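Zovton Community Help > Perception and Planning

Grasp planner says 0.97 confidence on clear bottles, then closes in the wrong spot

Posted by tallpine_controls, 17 June 2024

We have a two-finger gripper with a wrist camera, running Dunbar for pose estimation and the stock Zovton planner behind it. Cardboard boxes and painted blocks are fine. Water bottles are where it gets silly. The pose comes back with very high confidence, the arm goes to its pregrasp, and then the estimated center of the bottle jumps toward the label between one update and the next. The fingers close low and off to one side.

The Rornmont release notes claim the new depth filter "handles transparent objects." I have my doubts, since turning it on changed nothing I could measure. I ran 200 attempts with it and 200 without and the miss counts were nearly the same.

The wrist view at pregrasp, with the fingers open and the planner reporting that all is well:
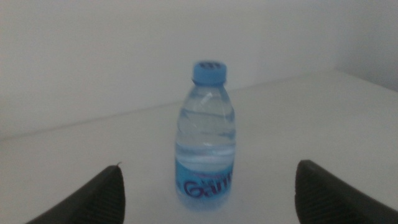

Wrist camera at pregrasp. Clear bottle, blue label and cap, pale tabletop.

Settings: pose updates every 30 ms, planner replans on every update, depth filter on default. I have recalibrated the hand-eye transform twice. Is this a tuning problem, or is the confidence number just decoration?

Posted by grayscale_ed

Decoration, mostly. That score tells you how well the model's favorite answer beats its other answers. It doesn't tell you whether any of them are right. I stopped gating on it a long time ago.

Look at what your camera has to work with. The table and wall are both pale and low contrast, and the body of the bottle is see-through. The strong color is all in the cap and the label. There is also a bright highlight running across the plastic just over the label, and highlights move when the wrist moves. If your estimator leans on edges, it may well be tracking that streak as if it were part of the bottle.

What I would try, in this order:

Log the raw depth next to the filtered depth and plot a row of pixels through the clear part of the bottle. If the filter is filling the hole with table depth, you have your answer, whatever the release notes say.

Mask out the fingers. They sit in both lower corners of your view and they are close to the lens. Dunbar has a static mask option, but a static mask is only good for one opening width, so make one for pregrasp and swap it in there.

Stop replanning on every update. Lock the pose at pregrasp, taking the median of the last 500 ms with the arm still, and close on that. Replanning at your rate feeds every wobble straight into the arm.

Fit the cap and the label separately and check that their axes agree. If they don't, refuse the grasp. It is dull code and it has caught more bad poses for me than any score.

I would not recalibrate a third time. A bad hand-eye transform would hurt your boxes too.

Posted by mk_fieldnotes

Same trouble here, switched to the Grollcombe model and it got better. Just retrain with more bottles, 1000 images should do it.

Posted by grayscale_ed

Better by how much, and on whose bottles? If the extra images come from the same table under the same lights, you will get a nicer score and I wouldn't bet on much else. Hold some back with a different background before you believe it.

Posted by tallpine_controls

Plotted the depth row. The filter is filling the clear part with table depth, and the label comes through properly, so the fit gets dragged down to it. Locking the pose at pregrasp stopped the late jump, though the locked pose is still low on some runs. Cap and label check is next. I'm leaving this open – one good afternoon on one table doesn't count as fixed.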